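Cernunton's kitchen clear-out month is back, and I joined in

Well, it's April again, and that means half the people on my street have been dragging things out of their kitchen cupboards and wondering how they came to own three potato mashers. The Cernunton Kitchen Clear-Out is on its third year now and I'm pleased to report it's bigger than ever. The sign-up sheet at the Yensuk hardware store had 76 households on it when I stopped in for a new sink strainer, and the woman at the register told me they'd had to tape a second page to the bottom.

If you missed it last year, the idea is simple. You pick one part of your kitchen, you clear it, you sort what you find, and anything unopened and still in date goes to the pantry shelf at the old Grirex building on Mill Lane. Everything else gets used up, recycled or thrown out. You don't have to do the whole kitchen (please don't try to do the whole kitchen, I did that the first year and we ate sandwiches on the stairs for two nights).

Ulla Miettinen started the whole thing after she moved house and found she'd paid movers to carry a box of expired soup mix across town. I called her up to ask how it was going and she was in the middle of her spice drawer, so I got the interview with a lot of rattling in the background.

"People think the cupboards are the problem," she told me. "It's the counter! The counter is where everything lands. You come in with your bags, you put them down, you eat one thing out of one bag, and then a week later it's all still sitting there with a receipt on top."

I felt seen, I have to say.

Last year the pantry shelf took in 2377 items, and Ulla is hoping to beat that. She says the most common thing by far was canned beans, followed by rice noodles and those little boxes of gelatin that everybody buys for one recipe. The strangest was a sealed tin of birthday candles, which did get taken home by somebody, so there you go.

There are a couple of changes this time. The drop-off is open in the evenings, from 5 p.m. until 8 p.m., after a lot of people complained that they couldn't get there during the workday. There's also a bin by the door for clean plastic bags, the clear kind that produce comes in, and the Mivex shop next door is going to reuse them for packing up its seed potatoes. They do need to be empty. Last year a few of them still had onions inside.

The other new thing is what Ulla calls the paper rule, and I think it's the best idea of the lot. Before you touch any food at all, you go over the counter and pick up every bit of loose paper and every empty wrapper. Receipts, notes, the scrap you wiped your pen on, used paper towels. Just that, then stop and look. She swears it makes the rest of the job half as big, and it takes less time than boiling an egg.

So of course I had to have a go. I did the stretch of counter under the hanging utensils, by the window, where the cutting board lives and where the snacks pile up whenever there's been a big shopping trip. I put the radio on, gave myself until lunch and started with the crumpled stuff like I'd been told.

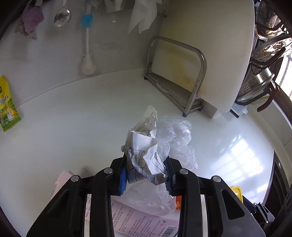 I'm a convert! Once the wrappers and paper are out of the way you stop seeing one big heap and start seeing groceries, and groceries have places to go. Packets in the snack basket, cartons up on the shelf, anything with a lid lined up at the back by height. I had a moment of doubt over where the snack packets should go, seeing as the basket was already full, and I'm afraid I solved that one by eating my way through the problem.

Cutting boards deserve a word of their own. Ulla is strict about them, and after looking hard at mine I can see why. A white board shows everything, and yellowy-brown stains like to settle in along the lower part. She goes at hers with coarse salt and half a lemon, leaves it for a while, rinses it and stands it up so the air can get to both sides. If it's still marked after a couple of rounds and the surface is all cut up, she'd replace it. I'm giving mine the lemon treatment first. I'm cheap.

She also wants everyone to look up while they're at it. Whatever hangs over the counter gets splashed from below, so brushes, spoons and cloths should all come down for a wash, and the tiles behind them get a wipe before anything goes back. I did the cloths and the bottle brush. The tiles can wait for a rainy afternoon.

The clear-out goes on until the end of the month, and you can still put your name down at the hardware store or just turn up with a bag. Check your dates before you go, please, and leave the labels on so people can see what they're getting. Packages in any language are welcome, and if you can, stick on a note in English saying what's inside. Opened food can't go on the shelf, however nicely you've folded the top over.

I'm doing the pots and lids next. I have roughly twice as many lids as pots, so if anybody in Cernunton has the opposite trouble, come and find me at the drop-off.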